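Westari演唱会望远镜试用:山顶票够不够用

12月 | 文:娱乐现场组

打印本页 | 邮件分享

Hajji巡演这次开票,内场几分钟就没了,我抢到的是Indau体育馆三层靠后的位置。上一次坐这种位置,整晚基本在看大屏幕,所以这回提前买了一只Westari的双筒望远镜,价格238元,网店下单,隔天到货。用了两场,把感受写一下。

先说规格。包装标的重量是450克,变倍,最高12倍。盒子里有主机、一块擦镜布、一根细挂绳和一个软布袋。没有硬盒,放在随身包里要自己注意别压到镜片。机身是哑光的,握着不打滑,右侧拨杆负责变倍,中间滚轮对焦,滚轮阻尼偏紧,头几天转起来有点费力,后来习惯了。

实际看台上的效果,取决于用哪一档。低倍端视野宽,能把主唱和旁边的乐手一起收进来,画面稳,边缘略有发虚,不影响看。推到最高倍以后,表情能看清,耳返的颜色也能分出来,代价是手抖被放得很大,画面也暗了一截。快歌段落灯光乱闪,我基本不用最高倍。慢歌时把手肘架在膝盖上,可以看完整首。
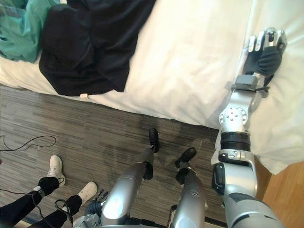
重量这件事,只看数字感觉不出来。前半小时没问题,一小时后手腕开始酸,挂在脖子上又勒得慌。原装挂绳太细,我另外花49元买了Fitbridge的宽肩带,换上以后好很多。带子是黑色的,演出前在住处试戴,搭在床上那件黑色衣服外面看不出来,换成旁边蓝绿色的那件就比较显眼。对颜色介意的话,下单前留意一下,肩带目前只有黑色。扣具是金属的,走路时会碰到机身,发出轻微的响声,场内音乐一起就听不到了。

戴眼镜的人要多看一眼眼罩。Westari的眼罩是旋转式,拧到底之后可以贴着镜片用,视野会损失一圈黑边。我第一场戴框架眼镜,第二场换了隐形,后者舒服得多。眼罩的橡胶有味道,开盒后晾了两天才散。

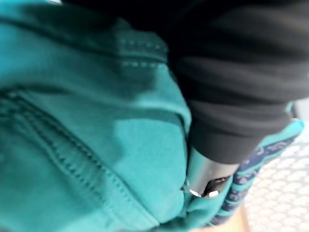
蓝绿色衣料近看有绒感,缝线一行行排得很密。

对焦速度一般。Hajji的舞台有一条延伸台,歌手从主舞台走到延伸台末端,中间要重新对两次。如果你喜欢的成员爱跑动,建议停在中间倍率,景深宽裕,不用一直拧滚轮。镜片镀膜对侧面射灯的抑制不算好,灯扫过来时会泛一层紫,一两秒后恢复。

入场方面,Indau体育馆的安检没有拦望远镜,只让我打开布袋看了看。带长焦相机的观众被请去寄存,排了很长的队。其他场馆规定不同,去之前最好查一下当场的观演须知。

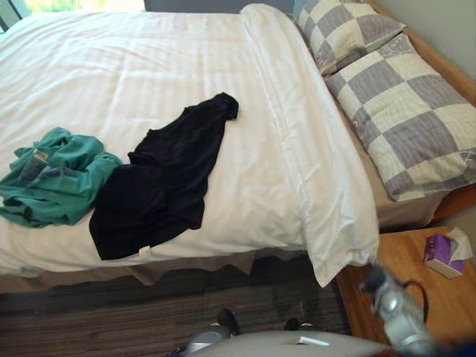 白色被子上放着衣服,一侧是木制床头板。

和租一只相比,场馆门口租借摊的东西便宜,但是多数镜片有划痕,退押金还要再排一次队。一年看两三场以上的人,自己买划算;只看一场的,租就可以。更贵的防抖款我试过朋友的,最高倍时差距很明显,低倍端差别没有那么大。

缺点再补几条:布袋抽绳容易松;说明书只有一张折页,屈光度调节写得含糊,我是自己摸索出来的;夜间散场时机身从外套口袋里滑出来过一次,这个体积放口袋不合适。

总体上,坐三层、四层的观众可以考虑,坐二层前排的用处不大。我下一场还会带着它,肩带也不打算换回原装的。

打印本页 | 邮件分享

相关文章
Hajji巡演加场消息汇总
Indau体育馆各层视野对比
Fitbridge宽肩带使用两个月
演唱会荧光棒电池怎么选
散场后从Indau体育馆回市区的几种走法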